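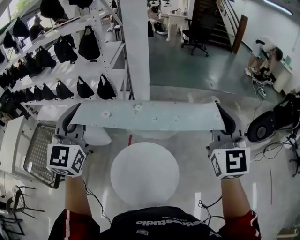
Part-time stockroom person wanted, Ranano, Devwood

Hello! I run Ranano, a bag hire and repair business in Devwood, and I'm after someone to help me get the stockroom into a decent state and then keep it there. It's part-time, it's paid, and it's a proper job with a proper contract (I've been asked already, so I thought I'd get that in early).

If you know our front counter from dropping off a rucksack with a dead zip, you've only seen the tidy half. The back is where the racks are, the tall white metal ones with the holes up the uprights, and most of what hangs on them is black. Black bags in rows, high and low. I love them dearly but on a dull afternoon in February they're a nightmare to tell apart, and a good part of this job is making sure that you, me and whoever is on the counter can put a hand on the right one without taking down four wrong ones first.

What's going on back there

We moved into the unit at Yuen Yard last year and did the stockroom in a hurry. Everything got hung wherever there was a rail. It worked for a while, then we took on the Flistum hire contract and the stock more or less doubled, and now the system is "ask me". I don't want the system to be me. I'd like a day off at some point.

So the plan is to strip the room a bay at a time, put shelf boards in where boards would be better, leave rails where rails are better, and label the lot. I've got a pile of long, flat, pale grey boards that came out of our old place. They're speckled and scuffed and I'm not bothered in the slightest, they're going under bags. They're long enough to be a nuisance in a room with racks down the side, so you'll need to be happy carrying one level, a hand at each end, and looking where the far end is going. I've knocked a lamp over. You'd only do it once too.

The floor is hard and polished, pale grey and then a sort of teal green towards the back. It's nice to sweep and not at all nice to drop things on. Wear shoes with a bit of grip.

What you'd be doing

In the first couple of months it'll mostly be the big sort-out:

Taking bags down from one bay at a time, wiping them over and checking zips, buckles and straps.

Sorting them into hire, repair, waiting for collection, and "what on earth is this". There's always a last pile. Bring it to me and we'll go through it with a cup of tea.

Checking each board before it goes up. I want them wiped both sides and looked along edge-on for a bow. Scuffs are fine, a bend isn't, and anything with a split end goes out to the yard for cutting down.

Fitting boards and moving rails. The uprights are perforated so the brackets just hook in, and you'll get the knack in ten minutes. Anything above head height we do together, two people, no exceptions, even if it looks easy.

Hanging everything back with the big bags low and the small ones where you can see them. At the moment we've got big and small mixed up on the same rail and the little ones vanish.

Writing tags. We use card tags on loops of string, and they have to be legible. I'm not after calligraphy, I just want to be able to tell a 1 from a 7.

Once the room's straight it settles down into a steadier routine of returns in, checks done, hires out, shelves kept clear. On a hire day there might be a box of forty to pack for a theatre company or a school trip, and in between it goes quiet enough to do the repairs shelf. If you can sew, or would like to learn, I'm very happy to teach you on the old machine. It isn't part of the job unless you want it to be.

Hours and money

Sixteen hours a week to start with, over four mornings, from half past eight until half past twelve. I can shift that by an hour either way for school runs, buses, dogs and so on, just tell me when you apply so I can work the counter round it. After the sort-out I'd expect it to stay at sixteen, with extra in the summer if you fancy it and none of the sulking from me if you don't.

Pay is £217 a week before tax, paid weekly, with paid holiday on top. There's also a £100 boot and trouser allowance in the first month, so get something you can kneel in. You keep whatever you buy with it.

There's a four-week trial with a chat in the middle and another at the end. It's for you as much as for me. You might find that you can't stand the sight of another black holdall, and I'd understand.

Who I'm looking for

Someone who likes putting things in order, mainly. I don't mind what you've done before. Our last stockroom person came from a bakery and the one before that had been a postie, and both of them were brilliant at it, and both of them were better than me. If you've rearranged a shed for fun, or you're the one in your house who decants the rice, do get in touch!

You'll need to be all right with lifting. The bags themselves are light when they're empty but the boards have some weight to them and there's a lot of reaching up and bending down. If you've got a bad back or a dodgy shoulder, please don't write yourself off, just mention it. Plenty of the work can be done sitting or at waist height and I can move jobs around between us. You wouldn't need the stairs for any of it, there's a wide door, and the loo is accessible.

It helps if you're steady with a screwdriver and a tape measure. It helps if you can say "I'm not sure where this goes" before it goes somewhere. And you'll need to be over eighteen for the insurance, sorry to the two keen sixteen-year-olds who came in last week.

Good written English isn't needed beyond the tags. If English is your second or third language, that's fine by me, and I'll go through the safety sheet with you out loud.

The place itself

Yuen Yard is the row of units behind the old Devwood laundry. We're number 123, which makes it sound like there are more of us than there are (the numbering goes on from the main road, don't ask). The bus stop is a few minutes off and there's a bike rail in the yard, under cover. Parking is a bit of a scrum before nine.

Inside it's bright enough during the day and we've a heater for the winter, though you'll still want a jumper first thing. There's a radio, and whoever gets in first picks the station. In the stockroom there's a little round white table that gets used for everything: tags, screws, mugs, the odd biscuit. One of my hopes for the new layout is a proper bench so the poor thing can retire. If you've got opinions about benches, bring them.

We've got a kettle and a small fridge. Lunch is usually on the step if it's dry. You'll have finished by then but you're welcome to stay for it.

A few things people have asked

Do I need my own tools? No, we've got everything here. If you've got a favourite tape measure, bring it and put your initials on it.

Is it just bags? Pretty much. We do a few cases and covers, but bags are the bulk of it, and black is by far the most popular colour for hire as it doesn't show the muck.

Will I be working alone? Hardly ever. I'm in every morning and there's someone on the counter from ten. You'd be on your own in the stockroom for stretches, which some people love, and I'm only the other side of a door.

Could two of us share it? Yes, I'd think about that. Apply together, say how you'd split it, and make sure you overlap for at least one morning so the boards can go up.

Is it going to be over once the shelves are done? No, the job carries on. The sort-out is just the noisy bit at the start.

How to apply

I'm not asking for a CV. Send me a short note instead, 200 words is plenty, telling me a bit about yourself and describing one thing you've sorted out that you were pleased with. It can be a cupboard, a van, a spreadsheet, your nan's button tin, anything. Put your phone number on it and say which mornings you couldn't do.

You can drop the note in at the counter, post it through the door at 123 Yuen Yard, or use the contact form on the Ranano website and put "stockroom" in the first line. If writing isn't your thing, come in and tell me, any morning after ten when the counter's covered. Everyone will get an answer from me, a yes or a no, even if it takes me a little while.

I'll ask three or four people to come in for a paid couple of hours. We'll take one bay down, talk about where things ought to live, put up a board or two and hang it all back. You'll see exactly what you'd be letting yourself in for, and I'll see how you go about it. There's no formal interview and no need to dress up, old clothes please, and tie long hair back.

The advert stays up until I've found the right person. If you're reading it, the job's still going. When you come to the yard, ring the lower of the two bells, the top one belongs to the unit next door.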